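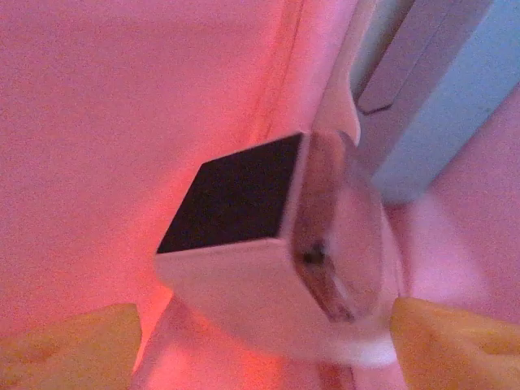
Product review: Orkholm bedside alarm clock
Household Equipment Bulletin, 16 January 2021

The Orkholm is a mains-powered alarm clock with battery backup, sold for use in guest rooms and residential halls. The Bulletin received two units from the distributor, Hokar, and placed them in occupied rooms for 70 nights. Esi Ametepe supervised the trial.

Timekeeping was good. Neither unit required correction during the trial, and both kept their settings through a planned power cut. The alarm starts quietly and rises to full volume in under a minute. Residents with mild hearing loss found it sufficient. One heavy sleeper did not, and returned to the older Brimetti model.

Setting the alarm is less satisfactory. The hour and minute share one button, and a user who passes the desired time must go through the full cycle again. The printed instructions cover this on page two but omit the snooze interval, which we measured at nine minutes - longer than most guests expected.

Brightness has three levels. The lowest remains too strong for a small, fully dark room, and Damian Haslinger of our testing staff recommends placing the clock well away from the pillow.

The power cord is short. Halls with outlets behind the bed will need an extension.

Hokar offers a reduced price on orders of 400 units or more. Replacement backup batteries are sold separately.

Rating: recommended, with reservations concerning the controls.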